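About Pivel

Pivel is a garment repair and alteration workshop in Plillby. The shop operates 2 cutting tables and 4 lockstitch machines. Orders are accepted by mail or at the counter until noon on Saturday. 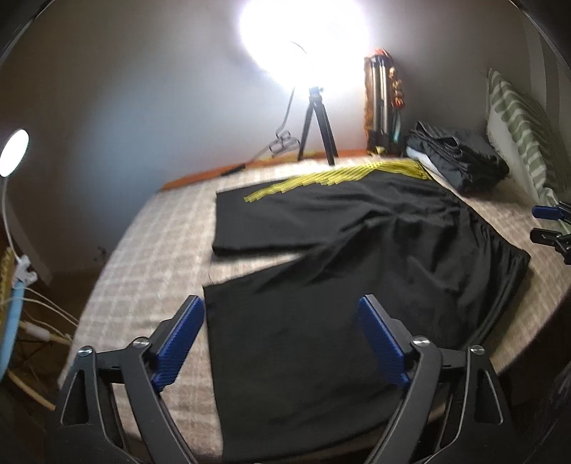 Hems and waistbands make up 65 percent of the work. Each order is logged by fabric weight and seam type before cutting. Black pants with a striped waistband, yellow-green for instance, are altered at the back seam so the diagonals stay aligned.

Thread is supplied by Protent in 19 shades.
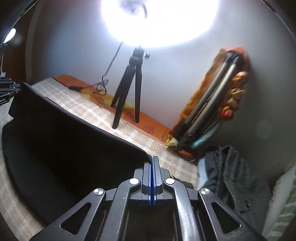 Xie wrote in October that the replacement lining had kept its shape and asked whether coats could be relined in the same cloth. They can, subject to stock.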